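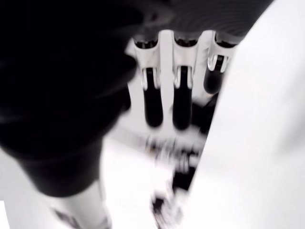
Most bad grips start with dirty fingertips, according to Dolores Abernathy, and she would like people to check the pads before they touch the software.

Gruvari has put that advice into a written upkeep routine for the robotic hand at its Dornumgate lab. The routine took effect in February and covers the fingers, the joints and the camera that rides with the hand.

Each morning the pads are wiped with a damp, lint-free cloth and looked over for nicks. The fingers are then opened and closed 10 times at low speed with nothing in the grip. If one lags behind the others, the hand is powered down and the joint is checked for grit before anyone changes a setting.

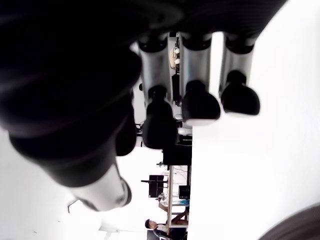
Black fingertip pads on the hand, with a table and a monitor farther back.

Pads are due for replacement after 1000 grips, or sooner if the rubber shows a split. The spares come from Goossens and are kept in a drawer by finger position — a mixed-up set cost the lab two days last winter, when a thumb calibration had to be done over.

After any pad change, the zero position is set again with the fingers straight. The last check is done at the table with a puzzle cube, which has flat faces and square corners and is easy to put back in the same spot. Seven clean lifts in a row are needed before the hand goes back to regular work. 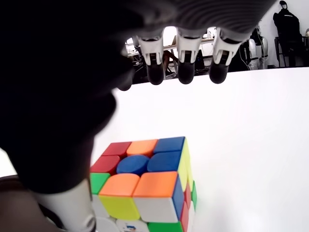

Joint work is next

Gruvari plans to add a section on joint wear, using the grip log kept in its Jiltidora software. Cable checks will stay on a separate sheet for now.

Recent items
Dornumgate lab extends evening hours
Goossens changes packaging for spare pads
Jiltidora update adds grip log export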